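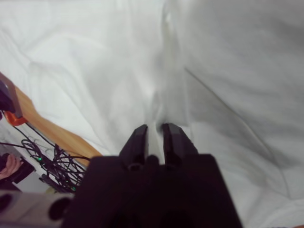

One reply asks why the Hemside unrest map shows fewer incidents than the claims register. They count different things. An incident is one event at one address. A claim is one loss by one owner, and a burned arcade with several tenants produces several claims.

2/ The April register lists 3,210 claims. It can't be used as a tally of attacks, and two columns published last week did exactly that.

3/ Location data is also uneven. Brallier claims were entered by street address. Rey claims were entered by ward, and Plotora puts all of those on the ward's center point. The dark spot over Rey is partly an artifact of that.

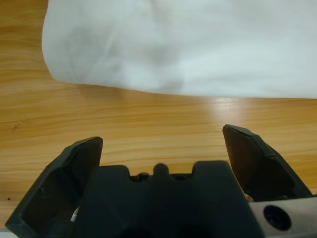
4/ Loss categories changed during intake. The first form had a single line for contents. The revised one splits contents into furniture and soft goods, so a plain white cloth like this one goes on one line and the wooden tabletop under it goes on another. Early and late claims can't be compared by category until the first batch is recoded.

5/ Filing window: 30 days from the date of loss. Households that had left the area mostly missed it. Expect the register to undercount the blocks that emptied first, and those are the blocks with the most reports of targeted violence.

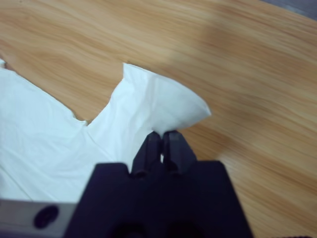
Another reply says the police log settles the question of who was targeted. It doesn't. The log has 8 offense codes and no field for motive. Motive appears only in witness statements, and those are still sealed.

7/ What would help: release the statements with names removed, keyed to the claim numbers. Brallier did this after its own disturbances and the matching took 5 weeks.

8/ I'll post the recoded Hemside table when the first batch is finished. Rey stays at ward level for now.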